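Brarnance opens garment folding room at Furthorpe

FOR IMMEDIATE RELEASE

Furthorpe, 23 October 2019

Brarnance, the clothing storage and laundry finishing firm, has opened a room for folding garments by hand at its Furthorpe site. The room is in the Lau building and will handle all orders placed through Plisutix, the company's folding and storing service for households and small businesses.

Plisutix began in April as a trial with 129 households in and near Furthorpe. Customers sent in clean clothes at the end of a season and had them folded, packed and kept until they were wanted again. Until now the work was shared between two sites, and garments often had to be moved before they could be packed. All of it will now be done in one room, where items can be laid out, folded and put away.

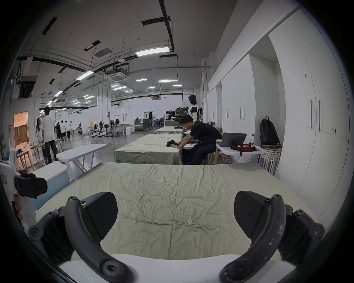
Work on a dark garment at one of the cloth-covered tables in the Furthorpe folding room.

The tables stand in a row and are covered with pale green cloth. Brarnance tried bare table tops during the first weeks of the trial and found that lighter fabrics slid about when a sleeve or a hem was being turned. The cloth holds a garment in place while it is being folded. It also makes navy and black clothing easier to see, and these colours make up a large share of what customers send. Covers are taken off and washed in the company's own laundry, and are put back without ironing.

Tall white cabinets line one side of the room. Folded clothes are stored by customer, and items waiting their turn are kept in lidded plastic bins on the floor close to the tables. Small folding tables are used for paperwork and anything else that needs to be within reach – they can be closed up and moved when more floor space is needed.

Each order is folded to one of two patterns. The flat fold is meant for shelves and is the standard choice for shirts, jumpers and trousers. The upright fold is smaller and is intended for drawers, where clothes stand on their edge and can be picked out without disturbing the rest. Customers choose a pattern when they book, and can change it for single items by adding a note to the order form.

Garments are unpacked one at a time and shaken out before they reach the table. The item is laid face down, smoothed from the middle towards the sides, and the sleeves are turned in. The body is then folded up from the hem and pressed with the flat of both hands. Heavy cotton takes the most effort and thin synthetic cloth the most patience.

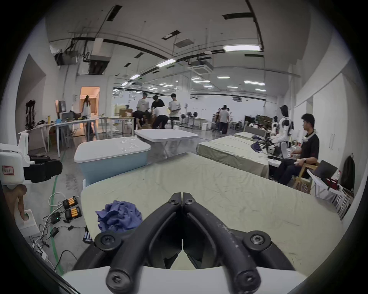

Clothing that cannot be folded well is set apart and the customer is told. This applies to lined coats, pleated skirts and anything with stiff shoulders, all of which are better kept on hangers. Brarnance does not offer hanging storage at Furthorpe at present. Such items are sent back with the next delivery at no charge.

The company has also written down how it folds. A plain guide to both patterns will go out with every new Plisutix order, so that customers can keep their drawers in the same state once the clothes are back at home. The guide covers shirts, T-shirts, jumpers, trousers and children's clothes. Towels and bed linen will be added to a later edition.

Feedback gathered after the trial was used in planning the room. Customers asked for shorter waiting times and for clothes to come back in the order in which they would be worn. Orders will now be returned within four working days of a request, and winter items can be packed on top for autumn deliveries.

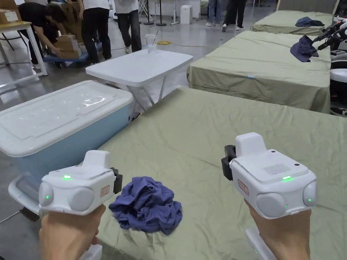
One customer from the trial said the upright fold had been the most useful part of the service, as dark tops could be told apart in the drawer for the first time in years, but added that the booking form should let people choose a fold for each member of the household. Brarnance has said it will make this change before the spring bookings open.

New orders for Plisutix are being taken from today. Clothes should be clean and dry when they are handed over, with pockets emptied and zips closed. Collection is available in Furthorpe and the nearby villages, and customers may also bring clothes to the front desk of the Lau building during office hours. Orders from the trial that are still in store have been moved to the new room and do not need to be booked again.

About Brarnance

Brarnance provides laundry finishing, folding and clothing storage from its site at Furthorpe. Plisutix is its service for households and small businesses.

Press enquiries: Brarnance Press Office, Lau Building, Furthorpe

ENDS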